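Abro hilo sobre el proyecto de enseñar a un brazo a abrir puertas, que ya llevo meses oyendo hablar de él en el taller y alguien tiene que decir lo que no sale en los resúmenes bonitos.

La idea: en vez de programar el movimiento, grabas a personas abriendo puertas con una pinza de mano y luego el brazo aprende de ahí. Muy bien. Yo pregunté cuántas puertas y me contestaron "ya veremos". Mal empezamos.

La puerta de siempre, la blanca de la manilla de palanca. La pinza es la gris:
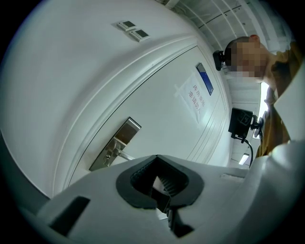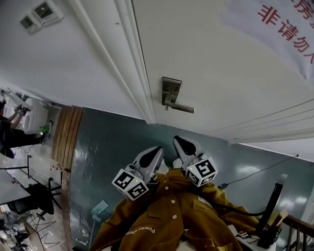 Marga de Clokus no, que luego se enfada si la cito; lo dejo en la respuesta que me llegó de Erkton por aquí: que soy un cenizo, que una manilla de palanca es el caso fácil y que por algo se empieza por lo fácil. Que si el brazo aprende esta, las demás caen con unas pocas grabaciones más.

Pues no me lo creo. Una palanca la baja un gato. Lo difícil viene después: mantenerla abajo mientras tiras, apartarte sin soltar, y que el cuerpo del robot no esté justo donde tiene que pasar la hoja. De eso en el plan hay una línea.

Y la pinza de mano tiene truco. Cuando la llevo yo, mi hombro, mi cadera y mis pies compensan todo sin que me entere. El brazo que tenemos va atornillado a una base. ¿De dónde va a sacar la cadera?

El viernes hice 12 repeticiones seguidas y luego las revisé. Tiré 4 a la basura. En 3 había agarrado la manilla por la punta, que a mí me funciona y a un motor pequeño seguramente no. La otra fue pura torpeza mía.

O sea, me quedan 8 buenas de una tarde. Y todas de la misma puerta, con la misma luz y con el mismo tío que ya sabe hacia dónde gira la manilla. Llamar a eso "conjunto de datos" me da un poco de vergüenza.

Luego está el tema de las almohadillas. Hemos probado las de Thiele y unas de goma impresas en casa siguiendo los planos de Wiltton. Las caseras agarran mejor y se desgastan antes. ¿Alguien ha apuntado cuánto antes? No. Se cambian cuando resbalan y a correr – y después nos sorprende que los agarres de una semana no se parezcan a los de la siguiente.

Que conste que no estoy en contra. Grabar así es rápido y se lo explicas a cualquiera en un rato. Con el mando de antes tardabas una tarde entera en conseguir un movimiento que no diera pena.

Lo que pido es bastante aburrido: otra puerta, otro tipo de manilla (un pomo redondo, por ejemplo) y otra persona grabando. Y guardar también los intentos fallidos, con una nota de por qué fallaron. Ahora se borran y nos quedamos tan contentos.

Me preguntan por privado si el brazo ya abre algo. Con lo de Clokus cargado, se acerca a la manilla, la toca y se queda pensando. Una vez la bajó. Tirar de la puerta, todavía no.

Sigo en agosto, cuando tengamos el pomo montado en un tablero. Si para entonces lo abre, lo pondré aquí y me tocará pagar las cañas.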